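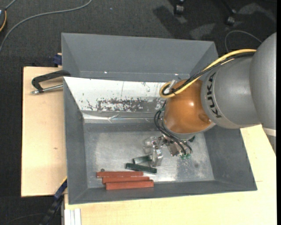

Figure 2. Gripper lowered into the front bin, with red and green bars on the bin floor.

4. Setting up the bins

This section covers placing and clamping the two bins, routing the cables, and teaching the first pick point. Complete Section 3 (mounting the arm and locating the worktops) before you start. Two people are needed for steps 1 through 5.

CAUTION: Keep the arm powered down and the lockout tag on the main switch until step 9. The tag hangs on the hook inside the Tolleter workshop door.

4.1 Placing the bins

1. Sweep the worktops. Chips or grit under a bin will tilt it enough to throw off the pick height.

2. Set the front bin on the worktops so that it rests on wood at both ends. The rear bin goes directly behind it.

3. Push the front bin up to the pencil line. The line is 108 mm from the edge of the worktop. If it has rubbed off, measure again at both ends and redraw it.

4. Clamp the front bin at its left corners. Hand tight plus a quarter turn is enough. Overtightening bends the rim.

5. Clamp the rear bin the same way, then push hard on each bin from the side. Neither should move.

Note: The bins are secondhand and scuffed. The white surface on the rear inner wall of the front bin has chipped and worn through to gray near the bottom. Do not repaint it. Brush out loose flakes before each session so they stay out of the gripper fingers.

4.2 Cables and hoses

6. Lay the yellow cable and the black cables along the top of the arm and over the orange joint. Gather them in a loop on the far side of the joint. The loop has to stay loose enough for the wrist to turn both ways.

7. Run the thin black hoses down past the joint to the green fittings at the tooling. Push each hose in until it stops, then tug it lightly.

8. Check that no hose hangs lower than the gripper fingers. A low hose will catch on the bin wall.

CAUTION: Cables on the carpet are a trip hazard. Move them and any rolling chairs clear of the arm's reach before power-up.

4.3 Teaching the first pick

9. Remove the tag, power up, and select manual mode. Set the speed to 20 percent.

10. Place the red bars near the front wall and the green bars farther back. They do not need to be straight. A slight stagger makes a better test.

11. Open the program Wulletti and load the profile PRULTURA-2.

12. Jog the gripper down over the nearest green bar. Stop when the fingertips are around 2 mm above the bin floor.

13. Save the point, raise the arm straight up until the tooling clears the rim, and save that point too.

14. Repeat for each bar. Teach the red bars last, as the front wall leaves little room for the fingers.

If the gripper touches the wall, press the stop button and back the arm out by jogging up only. Never jog sideways inside a bin.

If a saved point is off after a restart, check the clamps before you change anything in the program.

Section revised 15 February 2019 by Marcelle Chevalier. Step 13 added by Thierry Masson. For gripper finger replacement, see Section 6.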